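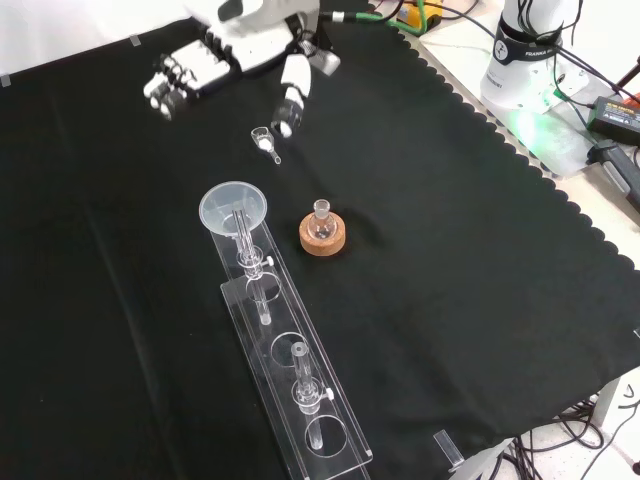 Speaker notes – Teaching the hand at the bench

Search talks and speakers
Search

Hi everybody, thanks for coming back from coffee. I'm Lambros Margaritis, I work on the teaching side of a project we call Grestik, and my job is mostly wearing a glove and moving my fingers very slowly.

(Leave the slide up. Let them look at the glassware for a bit.)

So this is our bench. Funnel in a tube, clear rack, a little round-bottomed flask sitting in its cork ring. If you ever took a chemistry class you could handle all of it without thinking, and that's the trouble when you're the teacher – you don't know what you know. The first time I tried to show the hand how to pick up something with a thin stem, I just grabbed it like I would at home. Terrible demo. My own thumb does a small roll at the end that I'd never noticed in my life, and the glove sent every bit of it over.

How we do it: I stand where I can see the glass, I drive the arm and the fingers remotely, and each run from start to let-go gets saved as one demo. We collected 200 for the first task. I thought we'd need 1000 and I was already dreading it!

(Ask: who here has driven a hand remotely? Wait for hands. If it's most of the room, skip the next bit.)

For the rest of you, the thing you miss most is touch. You're watching a fingertip close on clear glass and your own fingers feel nothing at all, so you squeeze harder than you should. Benmoussa, the lab that shared its driving setup with us, told us to practice on cork first. Good advice, I ignored it for a week.

Couple of things I'd pass on. Come in from the same side each time while you're starting out, then mix it up once the early runs look decent. Keep the pauses short. I used to stop and think halfway through a reach, and the trained hand learned to stop halfway through a reach, too – it looked very thoughtful and did nothing useful. And throw out your bad runs the same day, while you still remember what went wrong. In September I kept 6 that I knew were sloppy and spent ages hunting for the wobble they caused.

Clear parts are hard on the driver as well. Clear glass in a clear clamp over a clear base, you lose the rim if you tilt your head. The black cloth helps me a lot. Folds in it are a pain, smooth them before you start a batch.

(Time check. If more than five minutes left, tell the Istcombe story, the one with the swapped gloves. If not, go straight to Flavura.)

Flavura is the next task, pouring through the funnel. I've only driven it a few times so no big claims today. Questions, and please ask about the thumb.

Shares 5
Comments 0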